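Tabletop > Skirmish Games > Wurano > Rules and Lists

Thread: New point costs for the Fedo faction

This site uses cookies to keep you logged in. By continuing to browse you accept our cookie policy.

dagim_a
Has everyone seen the revised card costs? My usual Fedo list was 300 points on the nose and now it's over. The escort cards went up and the flagship stayed where it was. I have to drop a captain or one of the escorts to make it legal again. I think they went after the wrong card.

letay.t
The flagship was never the problem. Four escorts at the old price was the problem. You could block a whole lane and still have points left for upgrades. I'm fine with this.

dagim_a
You play Degefa, so of course you're fine with it.

letay.t
I play both. I have 2,000 points of Fedo painted and on the shelf.

Parveen_M
Does anyone know if the old cards are still legal for casual games? My group doesn't want to buy the pack just to get new numbers on the same ships.

bereket_tes
Casual is whatever your group agrees to. For league you need the new costs, but you can use the old card with the new number written on the sleeve. Page two of the update covers it.

Parveen_M
Thanks, that's what I needed.

wako_minis
I'm with Dagim on the flagship. I ran it twice in January with the new costs and it's still the first card anyone picks. I also used the evening to get further on my dollhouse-scale board, the one with the interior rooms.

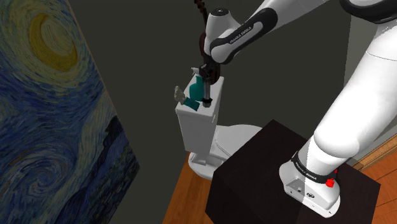

Back to the costs, I would put the flagship up and leave the escorts halfway between the old price and the new one. The escorts die fast if you bring anything with range. On the board, I want the bathroom as a choke point, with a white toilet like that one in the middle as the only cover. At our scale a ship token fits behind the bowl and a captain token doesn't. I haven't decided if it blocks line of sight or only gives the defense die.

bereket_tes
Only the defense die. If it blocks line of sight, whoever gets there first sits behind it until the last turn.

letay.t
Disagree. Block line of sight and put the objective outside the room. Then hiding costs you the game.

dagim_a
Can we stay on the costs? I checked card 551 in the Kodard set and it does the same job as the escort for fewer points. That's what I mean by the wrong card.

letay.t
551 can't turn and shoot in the same activation. It should be cheaper.

dagim_a
It almost never needs to turn. You put it at the end of the lane and leave it there.

wako_minis
I'd try both line of sight rules before I glue anything. The walls are cut and the floor is next. I'm leaving the fixtures loose so they can move between games.

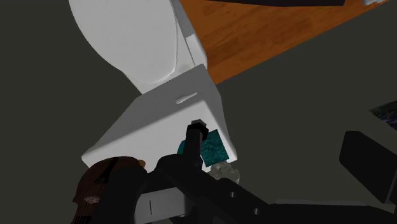

I'll run the first game with the defense die and the second with Letay's rule, both at 300 points with the new costs. Dagim, bring the Fedo list however you end up fixing it and I'll take the Kodard one with 551 in it.

dagim_a
Fine. I'm dropping the captain, not the escort.

bereket_tes
You'll miss the captain. The reroll is worth more than the fourth ship.

dagim_a
Not on a small board.

Parveen_M
Please post the results, I'm curious about 551 too.

Contact us | Forum rules | Copyright Wurano Players Board | Back to top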